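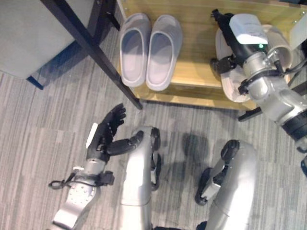

A cimbalom should be a little out of tune when you buy it, Florin Cârstea told me, and he told me again over soup, and a third time at the door while I was hunting for my car keys. Otherwise how would you ever learn to tune it? I had come to Lasby thinking I might buy a small secondhand one, the kind you can carry up a flight of stairs without calling your brother-in-law, and I left four hours later with no instrument at all and a notebook full of advice.

If you've never heard one up close, a cimbalom is a big flat box of strings that you strike with two light hammers, and the sound hangs in the air much longer than you expect. The first time I heard one was at a wedding in Trostari, in September, when I was still playing the accordion and thought rather well of myself. The player had wound fresh cotton on his hammers that morning. By the second dance I had put the accordion back in its case and pulled up a chair beside him, and my wife had to come and find me for the cake.

Florin has mended these instruments for most of his working life, first at the old Bullov workshop and then on his own. Bullov numbered everything it built, and he can talk about the numbers the way other people talk about cousins. Number 314 has a lovely low end and a cracked bridge that has been glued more than once. Number 319 came out of the same batch of spruce and has never sounded right to anybody, though he still keeps a set of strings ready for it - just in case somebody brings it back.
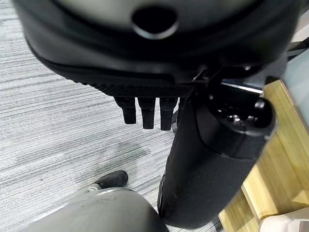

*Close up, Lasby, 4/16/20*

For beginners he likes the Lungu, a small portable model that weighs almost 11 pounds and hangs from a strap if you want to play standing up. It has no damper pedal, so you learn to quiet the strings with the side of your hand, and for the first few weeks everything you play runs together like wet paint. He thinks that's good for people. I'm still making up my mind!

He was firm about the hammers, too. Start with bare wood, he says, and play that way until you can hear how hard you're hitting, then wind on a little cotton at a time. Felt can wait. So can the fancy carved ones - I had already picked out a pair, and I'm afraid he talked me out of those as well.

Before I left he let me tune one course of strings on an old Bullov by the window. It took me the better part of half an hour. He listened, turned the pin back a hair, and went to put the kettle on.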